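4. 결과: 객실 정리 작업의 변화

4.1 누가 시범을 보이는가

Olmont의 객실 관리팀에는 조사 기간 동안 여섯 명의 직원이 있었다. 이 중에서 세 명이 시범 작업을 맡았다. 시범 작업이란 직원이 손에 드는 그리퍼를 사용하여 침구와 천을 다루고, 그 동작을 카메라로 기록하는 일을 말한다. 회사는 이 일을 Tufa라고 부른다. Tufa는 원래 기록 프로그램의 이름이지만, 직원들은 작업 자체도 같은 이름으로 불렀다. 예를 들면 "오늘 오후에 Tufa가 있다"라는 말을 자주 들을 수 있었다. 본 논문에서도 현장의 용법을 따른다.

시범 작업자의 선발에는 정해진 기준이 없었다. 관리 책임자인 Halvard Hägglund는 처음에 희망자를 모집하려고 하였으나, 희망자가 한 명뿐이어서 나머지 두 명은 근무표를 보고 지정하였다. 이때 오후 근무가 적은 사람이 우선 되었다. 그 결과로, 침구 정리의 경력이 가장 긴 Hjørdis Magnusson은 처음 단계에서 제외되었다. 그녀는 아침 6시에 근무를 시작하고 오후에는 세탁물의 인수를 담당하기 때문이다. 기록의 질을 생각하면 이 배정은 이상하게 보일 수 있다. 그러나 현장에서는 근무표를 바꾸는 것이 시범의 질을 조금 올리는 것보다 더 어려운 문제였다.

Magnusson은 10월에 Tufa에 참여하기 시작하였다. 그 시점에는 이미 많은 기록이 만들어져 있었고, 작업의 순서도 다른 사람의 습관에 맞추어져 있었다. 면담에서 그녀는 다음과 같이 말하였다.

"나는 천의 먼 쪽 모서리부터 잡습니다. 그런데 안내문에는 가까운 쪽부터라고 쓰여 있었습니다. 누가 정했는지 물어보았더니, 정한 사람은 없고 첫 번째 기록이 그랬다고 했습니다."

이 발언은 본 연구에서 중요하다. 첫 번째 기록의 방식이 기준으로 굳어지는 과정은 회의에서 논의되지 않았고, 문서에도 남아 있지 않다. 우리는 이것을 '먼저 한 사람의 규칙'이라고 부르기로 한다. 비슷한 현상은 세탁물 분류대에서도 관찰되었으나, 그 경우에는 작업 순서가 물리적으로 제한되어 있어서 직원들 사이에 의견 차이가 작았다.

4.2 손의 일과 도구의 일

직원들이 가장 많이 이야기한 것은 그리퍼를 들었을 때의 감각이었다. 맨손으로 천을 다룰 때에는 손바닥 전체를 사용한다. 주름을 펼 때에는 손등을 사용하는 사람도 있다. 그러나 그리퍼에는 마주 보는 두 개의 집게만 있으므로, 천을 쓸어내리는 동작과 두드리는 동작은 거의 할 수 없다. 남는 것은 집는 동작, 당기는 동작, 그리고 놓는 동작이다.

Nektarios Katsaros는 이 제한을 긍정적으로 평가하였다. 그는 손목에 통증이 있어서, 매트리스의 아래로 시트를 넣는 일을 오래 하지 못한다. Tufa 시간에는 그 동작이 없으므로 오후에 손목이 쉰다고 하였다. 반대로 Stellan Forsberg는 팔꿈치가 더 피곤하다고 하였다. 그리퍼를 든 팔은 천에 기대어 쉴 수 없고, 계속 공중에 떠 있어야 한다. 두 사람은 키가 많이 다르고 침대의 높이는 같으므로, 이 차이가 도구에서 오는지 자세에서 오는지를 우리의 자료만으로 판단할 수는 없다.

도구가 말하는 방식을 바꾼 점도 흥미롭다. 시범을 시작하기 전에 직원들은 "이 천은 말을 안 듣는다"와 같은 표현을 사용하였다. 나중에는 같은 천에 대하여 "집을 데가 없다" 또는 "집으면 밑의 것이 따라온다"라고 말하였다. 뒤의 표현은 더 구체적이며, 기술 담당자에게 전달하기가 쉽다. 기술 담당자인 Gunnel Engebretsen은 이 변화를 교육의 성과로 보았다. 우리는 조금 다르게 해석한다. 직원들은 도구로 할 수 있는 일의 범위 안에서 천을 설명하게 되었고, 그 범위 밖에 있는 지식, 예를 들면 손바닥으로 느끼는 습기나 솜의 뭉침에 대해서는 말할 기회가 줄어들었다. 면담 기록에서 이러한 내용은 우리가 직접 물어본 경우에만 나타났다.

4.3 무늬가 많은 침대에서의 작업

Olmont의 객실은 일반 호텔과 다르게, 방마다 다른 침대 커버를 사용한다. Onavness에 있는 건물에는 조각 천을 이어서 만든 커버가 많다. 투숙객에게는 인기가 있지만, 시범 작업에는 어려운 조건이 된다. 커버의 무늬와 그 위에 놓인 천의 무늬가 서로 섞여서, 어디까지가 한 장의 천인지를 카메라의 영상에서 구별하기가 쉽지 않기 때문이다.

초기의 안내문은 무늬가 없는 커버만 사용하도록 요구하였다. 그래서 시범 작업자는 먼저 방의 커버를 벗기고, 흰 커버를 씌우고, 시범이 끝나면 다시 원래의 것으로 바꾸어야 했다. 이 준비 시간은 근무 시간표에 들어 있지 않았다. Forsberg는 한 방에서 이 교체에 11분이 걸린다고 직접 재어서 종이에 적었고, 그 종이를 휴게실의 냉장고에 붙였다. 이후에 안내문이 수정되어, 무늬가 있는 커버도 그대로 사용하게 되었다(그림 3). Engebretsen에 의하면 수정의 이유는 실제 객실과 가까운 자료가 필요했기 때문이고, 냉장고의 종이 때문은 아니었다. 직원들은 그 반대로 이해하고 있었다.

직원의 관점에서 이 수정은 두 가지 결과를 가져왔다. 첫째, 준비하는 일이 없어졌다. 둘째, 실패로 처리되는 기록이 늘었고, 그 이유를 작업자가 적어야 했다. 본 연구에서 검토한 106건의 메모 중에는 "밑의 커버를 같이 집음"이라는 내용이 반복하여 나온다. 메모를 쓰는 사람은 자신의 동작을 설명하고 있지만, 그 글은 때때로 변명과 같은 어조를 가진다. "무늬가 비슷해서", "집게가 접힌 부분에 가려서" 등의 표현이 그러하다. 맨손으로 같은 일을 할 때에는 밑의 커버를 함께 잡아도 다시 놓으면 되고, 그것을 실패라고 부르는 사람은 없었다.

그림 3. 조각 무늬 커버와 흰 바탕에 검은 무늬가 있는 천. 두 사진 모두 손에 드는 그리퍼에서 본 시점이며, 집게는 열려 있다.

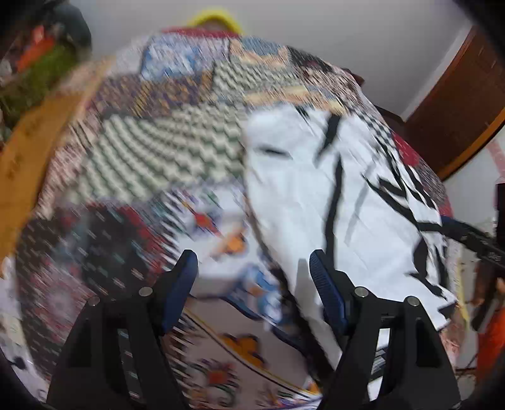
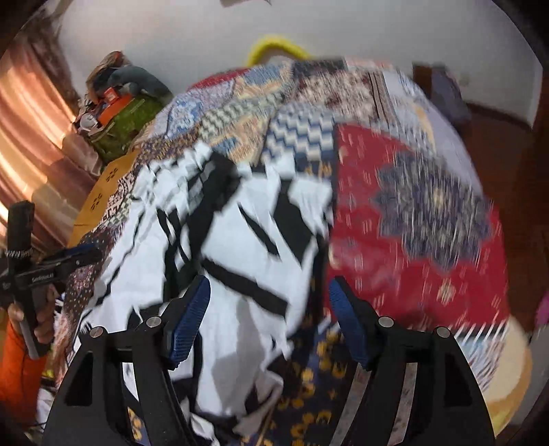 메모의 양식에 대해서는 팀 안에서 의견이 나누어졌다. Katsaros는 이유를 적는 칸이 필요하다고 보았다. 그 칸이 없으면 기술 담당자가 작업자의 부주의로 생각할 수 있다는 것이다. Magnusson은 그 칸을 비워 두는 일이 많았다. 그녀는 천이 따라 올라오는 것은 천의 성질이고, 사람이 이유를 써야 할 일이 아니라고 하였다. 관리 책임자는 처음에 빈칸이 있는 메모를 돌려보냈으나, 나중에는 그대로 받았다. 이 변경도 문서로 공지되지 않았다.

4.4 근무 시간과 책임의 배분

시범 작업은 하루의 객실 정리가 끝난 뒤에 이루어진다. 회사는 이것을 추가 업무가 아니라 기존 업무의 일부로 분류하였다. 임금은 변하지 않았으나, 퇴실이 늦은 방이 있는 날에는 Tufa 시간이 밀리고 직원의 퇴근도 늦어졌다. 여섯 명 중에서 시범에 참여하지 않는 사람은 이런 날에 먼저 퇴근하였다. 처음에는 이것이 작은 불만의 원인이 되었다. 그 후에 Hägglund는 시범 작업자가 맡는 방의 수를 줄이고, 그 방을 다른 직원에게 나누어 주었다. 그 결과로 불만은 없어지지 않고 반대 방향으로 이동하였다. 시범을 하지 않는 직원들은 "우리가 로봇을 위해서 방을 더 청소한다"라고 말하기 시작하였다.

책임의 문제는 더 복잡하다. Bornness라는 이름의 시스템이 나중에 도입되면, 천을 개고 커버 위의 물건을 치우는 일의 일부를 기계가 맡을 계획이다. 조사 기간 중에 Bornness는 객실에서 운용되지 않았다. 따라서 본 논문은 그 성능에 대하여 아무 주장도 하지 않는다. 그렇지만 아직 도입되지 않은 시스템도 현장의 대화에는 이미 존재하고 있었다. 투숙객이 침대의 정리 상태에 대해 불평했을 때, 한 직원은 "앞으로는 이런 것을 누구에게 말해야 하는가"라고 물었고, 책임자는 바로 대답하지 못하였다.

이 질문은 다음 달의 팀 모임에서 다시 나왔다. 모임의 기록에는, 기계가 정리한 방도 마지막에는 사람이 확인하고 확인표에 그 사람의 이름을 쓴다는 내용이 있다. Forsberg는 이에 반대하였다. 이름을 쓰는 사람이 책임을 지게 되는데, 그 사람은 침대를 정리한 방법을 알지 못한다는 이유였다. Engebretsen은 기계의 작업 기록을 확인표와 함께 보여 줄 수 있다고 제안하였다. 그러나 객실 한 개를 확인하는 동안에 작업 기록을 읽을 시간이 있는지에 대해서는 논의가 끝나지 않았다.

4.5 숙련의 위치

선행 논의에서는 자동화가 숙련을 빼앗는다는 견해와, 숙련을 다른 곳으로 옮긴다는 견해가 자주 대립한다. 우리의 자료는 두 번째 견해에 조금 더 가깝지만, 옮겨진 숙련이 어디에 있는지는 직원마다 다르게 말하였다. Katsaros에게 새로운 숙련은 그리퍼를 천천히, 같은 속도로 움직이는 것이다. Forsberg에게는 기록이 거부되지 않도록 침대 주위의 물건을 미리 정리하는 요령이다. Magnusson은 새로운 숙련이라는 말을 받아들이지 않았다. 그녀는 Tufa에서 하는 일이 자신이 매일 하는 일보다 쉽고, 다만 느리다고 하였다.

이 차이는 나이나 경력만으로 설명되지 않는다. 시범에 처음부터 참여한 사람은 자신의 습관이 안내문이 되는 것을 경험하였고, 나중에 참여한 사람은 남의 습관을 안내문으로 받았다. 4.1절에서 말한 '먼저 한 사람의 규칙'은 여기에서도 작용한다. 그러므로 시범 작업자의 선발을 근무표의 문제로만 다루는 것은 충분하지 않다고 생각한다. 적어도 첫 번째 기록을 만들기 전에, 같은 천을 팀 전원이 각자의 방법으로 다루어 보고 그 차이를 적어 두는 절차가 필요하다. Olmont에서는 우리의 조사가 끝난 뒤에 베갯잇 작업에서 이 절차를 시험하기로 하였다. 그 준비는 Magnusson과 Katsaros가 맡고 있으며, 모서리를 잡는 순서는 안내문에서 일단 삭제되었다.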